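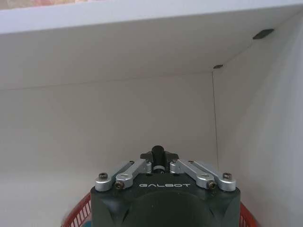

Wrist view, left unit, inside the shelf compartment.

GRIPPER TRIAL – PRE-RUN AND POST-RUN CHECKLIST
Cell: Ogilvie, shelf and desk station
Inspector: Jade Clegg
Month: September

1. Gripper body and linkages
[x] Socket-head screws at lower ends of linkage arms checked with hex key
[x] Pivot screws at upper ends checked
[x] No play in linkage with power off
Comment: Left outer arm screw took a small turn. Marked with paint pen and will recheck after the next block.

2. Wrist camera
[x] Lens cleaned
[x] Center post in view
[ ] Exposure locked
Comment: White panels wash out toward the right side wall. The back corner seam is still readable, but the floor and back wall have very little contrast. Dikus controller keeps resetting exposure on restart – ticket open.

3. Clearance in compartment
[x] Compartment clear of objects
[x] Slow approach to back wall, speed limit 30 percent
[x] E-stop within reach
Comment: Watch the underside of the shelf on the way out.

4. Head camera and station layout
[x] Both grippers in view
[x] Shelves and desktop in view
[ ] Layout matches sheet
Comment: Layout sheet does not list the glasses or the yellow ruler on the desktop. Add both before the Orneck comparison. Laptop is open at the left of the desk – keep the left arm high on that side.

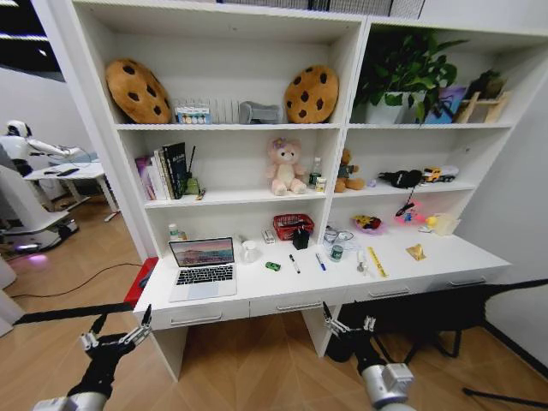
5. Cycle log
Dikus controller: 1,126 cycles
Orneck controller: 984 cycles
Comment: Do not compare grip faults until Orneck reaches the same count.

6. Sign-off
[x] Cleared for next block, left and right units
[ ] Exposure ticket closed
J. Clegg

Lavulel Test Services – Equipment Safety – Back to top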